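Kenmont Fly Log – data card

Version 4, last edited 5 Feb 2020
Maintained by Comfort Ansah
Covers: catch records from the Kenmont reservoir and the Zarnusstead feeder streams
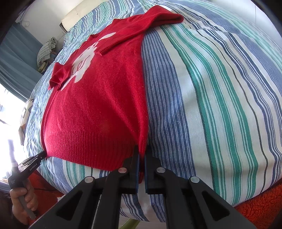
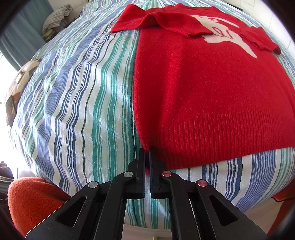
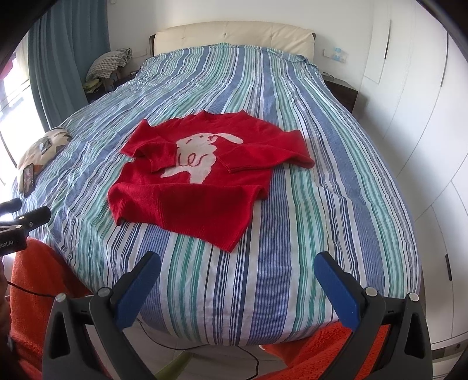 Red sweater on the striped bedding.

What's in it

439 outings, 665 fish. Before you divide one by the other and get excited, 133 of those outings have no fish in them at all. They are in the file anyway. Please don't filter them out and then write to me about your wonderful catch rates.

Files

outings.csv – one row per trip: date, water, start and end time, wind, sky
fish.csv – one row per fish: species, length, fly, outing number
flies.csv – pattern names, hook size, main color

Fields that need a warning

length is in inches, measured against marks on the net handle. The handle was replaced in July and the new marks are better. Lengths from before that run generous, as lengths do.

fly holds whatever the angler called it. The Chornovol and the Wirnier are the same popper with different legs, and two people in the club will argue otherwise until the parking lot closes. I kept them apart to preserve the peace. Merge them if you like.

wind has four values: none, some, too much, and blank. Blank usually means someone was busy with a knot.

species is reliable for bass and bluegill. "Trout?" is a real value, question mark included.

Known problems

Start times before dawn are sometimes entered as afternoon. If an outing lasts minus nine hours, that's why.
Three anglers share the initials R.B. and one of them won't fill in the last column.
No locations finer than the name of the water. I asked, and was looked at.

Use

Free for any purpose except a tournament. If you find an error, send the row number and the correction. If you find a pattern – a fly that works on cold mornings, say – send that first.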